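Two hands, one bottle, in simulation

I spent most of January comparing a multi-fingered hand against a plain two-finger gripper on the same job: put a bottle on a cabinet shelf. It's all simulated for now.

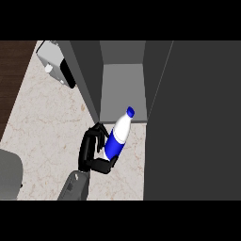 The setup

Same arm, same kitchen, same bottle with the blue cap. The only thing I swap is what's on the end of the wrist. The controller is Plarar, which I already had running from the Wadgate project. Each attempt starts from a random bottle position, and I count it as placed if the bottle is standing on the shelf when the timer stops.

How they did

I ran 794 attempts with each. The two-finger gripper placed 686. The hand placed 26 fewer, and I expected a bigger gap than that. Most of its misses came from the tilt. It wraps the bottle well enough, but if the bottle is leaning when the cap gets near the shelf lip, there isn't much room left to straighten it — the wrist has to do all the work.

The gripper fails differently. It squeezes, the bottle turns between the pads, and down it goes.

Meriem Amrani suggested I lower the finger stiffness and close the thumb first. That helped on a short run, though I haven't repeated the full set yet. Inese Org thinks I should fix the approach angle before touching anything else, and she may be right.

Next I want to try a wider camera view. The hand hides a lot of the bottle once it closes.

Recent posts
Notes from the Testisberg meetup
Moving my Wadgate configs to Plarar
Wrist camera or head camera?
Krūmiņa arm, first month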